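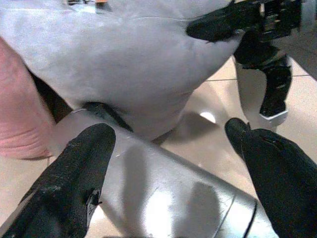 # Chapter 12: When the Grip Fails

In August a two-armed tidying robot at the Ellar site stopped in the middle of a job and would not restart. It had logged 217 lifts without a fault. On the next one the left arm reported a closed grip while its fingers held nothing, and the right arm went on pulling. The safety limit on motor current cut the power 28 seconds later, far too late for a machine working near people.

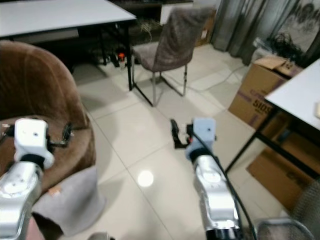
**Figure 12.1** Two arms at work by an armchair, with a pair of glasses on the seat.

Melahat Altıntaş, who wrote the fault report for Drernivlow, traced the error to a worn finger pad. The controller judged grip by finger position alone. Soft goods make this worse, as a cushion can be squeezed almost flat and still slip. 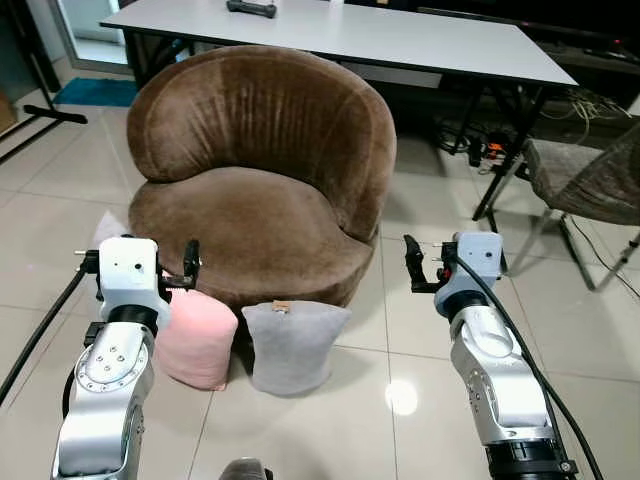
She asked for two changes: a force reading at each fingertip, and a rule that either arm stops both. Section 12.1 deals with the first. The stop rule is covered in Section 12.2, along with the wiring it needs.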